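**Washroom inspection – Odus, Traltirness site**
Room 205, monthly check, August
Checked by: Boyang Qin
Comments reviewed by: Benedikt Zürcher
Work order carried over from last month: 1122

Marks used: OK, FIX (work order needed), WATCH (look again next month), N/A. Write a comment for anything that isn't OK. If an item was on last month's sheet, say so.

## 1. Entry and floor

- [x] Door opens fully and latches – OK
- [x] Tile surface, cracked or lifting tiles – OK. Grout is gray and a little worn by the door. No loose edges.
- [ ] Walking path clear – FIX. Cables lying on the floor tiles to the left of the sink. Route them along the wall or tape them down. Nothing should cross the path between the door and the toilet.
- [x] Floor sign available – OK, kept in the hall closet.

## 2. Lighting

- [x] Fluorescent fixtures lit – OK. No flicker while I was in the room.
- [x] Fixture mounts and ceiling panels – OK from floor level. I did not go up a ladder.
- [ ] Spare tubes on hand – WATCH. Two left. Fundico has been asked for a price on a box.

## 3. Sink, faucet and brick wall

Wiping down the faucet and the brick behind it is part of the daily round. Use the cloth for the sink only, never the one for the toilet.
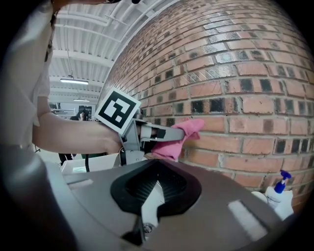
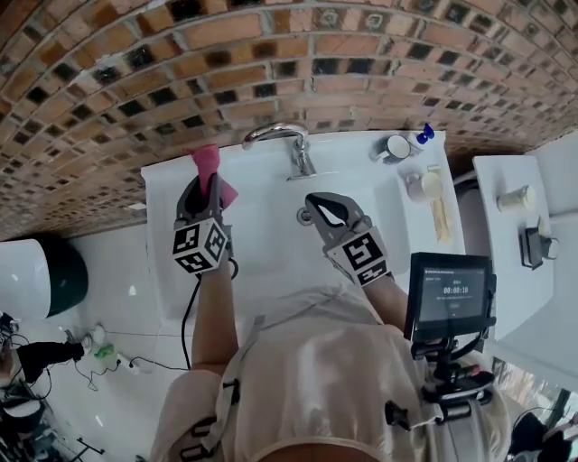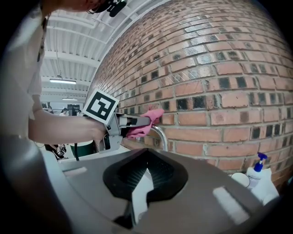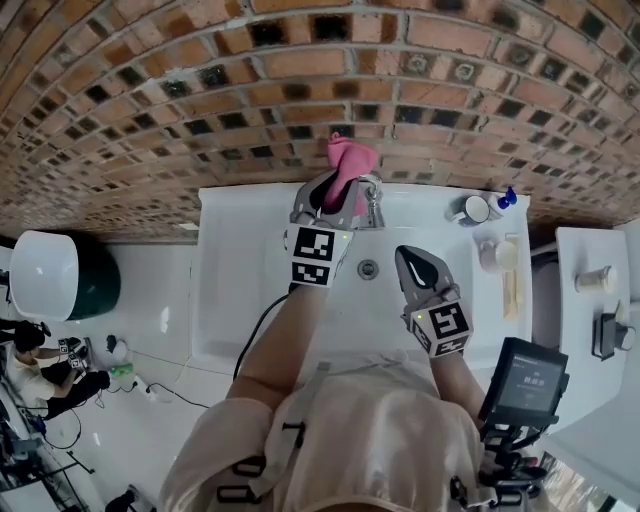

*Item 3, sink area with the pink cloth in use.*

- [x] Basin, chips and cracks – OK
- [x] Drain seated and clear – OK. Ran the tap for a minute with no backup.
- [x] Faucet tight at base – OK. Last month it turned by hand. Iglesias tightened it under work order 1122, which can now be closed.
- [ ] Chrome, scale and spots – WATCH. Light scale under the spout. Cloth and plain water first, then the mild descaler. No scouring pads.
- [ ] Brick wall, general condition – WATCH. There are faint white scuffs and streaks on some of the bricks. Wipe, let dry and look again. If the white comes back after drying it may be salts from the mortar, and that goes to Iglesias.
- [x] Mortar joints – OK. Pressed along the rows above the sink, nothing crumbled.
- [ ] Sink ledge clear – FIX. Too many things kept there: mug, bottle with a blue cap or pump and other small items. The ledge can't be wiped properly with all of it in place. Soap stays, the rest goes on the shelf or out of the room. The mug belongs in the kitchen.

**Comment (B. Zürcher):** Agree on the ledge. Same note as last month, so please move the things during the check and don't leave it for the next shift. On the wall – wipe along the rows, top to bottom, and rinse the cloth before going back to the basin.

## 4. Toilet and shelf

- [x] Seat and lid hinges – OK
- [x] Flush and refill – OK, stops on its own
- [x] Shutoff valve turns – OK
- [x] Shelf brackets – OK, no movement under hand pressure
- [ ] Electrical items near water – FIX. Small black device with a cord near the front edge of the shelf. Move it to the back or take it out of the room. The cord must not hang toward the sink.

## 5. Cleaning supplies

- [x] Bottles labeled – OK in the closet
- [x] Cloths sorted by use – OK
- [ ] Descaler in stock – FIX. Bottle almost empty. Reorder under stock number 3177.
- [x] Gloves – OK, medium and large

## Follow-up

| Item | Who | Status |
|---|---|---|
| Cables off walking path | Qin | Open |
| Ledge cleared | Qin | Open |
| Corded device moved | Qin | Open |
| Descaler 3177 | Zürcher | Ordered |
| Work order 1122 | Iglesias | Close |
| Price on tubes | Fundico | Waiting |

Sheet goes in the binder by the closet when all open lines are signed.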